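Removing old candle wax from an oak sideboard without wrecking the finish

Posted by Mahfuz Roy, Donetstead - 29 April 2019
31 comments | 12 shares

I've inherited my great-aunt's sideboard, along with what must be most of the candles she ever burned on it. There's a ring of red wax near the back, a trail of drips down one door and a pale patch where somebody (an uncle, I suspect) has already had a go with something unsuitable. A man in Dredmont quoted me £500 to strip and refinish the lot, which is more than I paid for my car's last two MOTs and the repairs put together.

I've read that you can iron the wax out through brown paper. I've also read that ironing it is the worst thing you can do. Both pages had a lot of exclamation marks. Which is it, and what do I do with the pale patch?

dredmontjoiner
Put the iron away. It works on tablecloths. On a sideboard you'll melt the wax into the grain, and if the finish is shellac you'll have a nice white iron shape to go with your ring.

Freezer bag of ice on the wax, with a tea towel underneath so the water stays off the wood. Give it ten minutes. Then push the wax off with an old bank card held nearly flat, going along the grain. It should come away in flakes. What's left is a greasy smear, and a soft cloth with a little white spirit will see to that. Try it inside a door first - everyone skips this and then writes to me. 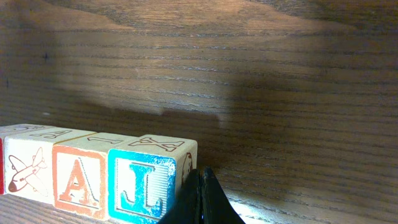

Does it matter if red dye has soaked into the wood?

Dye that has gone past the finish won't come out with white spirit, however long you rub. Leave it a week after cleaning, look at it in daylight, and decide whether you mind. I have a table with a stain the shape of Norfolk and I've grown fond of it. If you do mind, that bit needs sanding back and colouring, and you might then ring the £500 man about one panel instead of the whole thing.

The pale patch is probably just finish that has been dulled. Dark wax polish, thin coat, buff it the next day.

Cheema
just put a plant on it

biscuit_tin_lid
Agree with the ice, not so sure about the bank card. Mine was embossed and left tiny scratches, so for years you could almost read my account number by lamplight. I use a wooden spatula now.

My mother swore by mayonnaise for pale marks. It did help a bit. The dining room smelled of egg sandwiches until October.

Viewed 2054 times

Related
Ring marks on a French polished table
Raltar wax or beeswax for old oak?
Drawer sticks in wet weather only
How do I tell shellac from varnish?
Getting the smell of mothballs out of a wardrobe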